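Chapter 2
Why We Give Out Trophies

I still have my first sports award. It's a plastic cup from the Didthorpe junior swim meet, and I got it for showing up to every practice in July (I was never fast!). My coach, Ayten Taşdemir, read my name out as if I'd won the whole thing, and I swam harder the next Monday -- I really did.

So that's where I want to start. What does an award do for an athlete, and who gets to decide who's earned one?
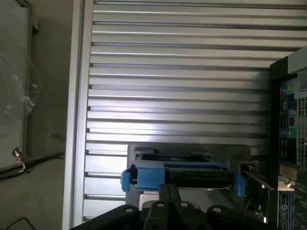
Some prizes are easy to hand out. The fastest swimmer gets the medal, and the clock has settled it before anyone climbs out of the pool. Others need a vote, and votes get messy. When I helped pick the Pedetti Cup for best club player, we had 2,246 ballots from fans and 10 from coaches, and the two groups wanted different people. Kaj Vídalín won on the coaches' side, and I got angry emails for weeks.

We'll come back to that vote later in the chapter. First, grab a pen and write down the last award you remember seeing given out, and what you think it was for.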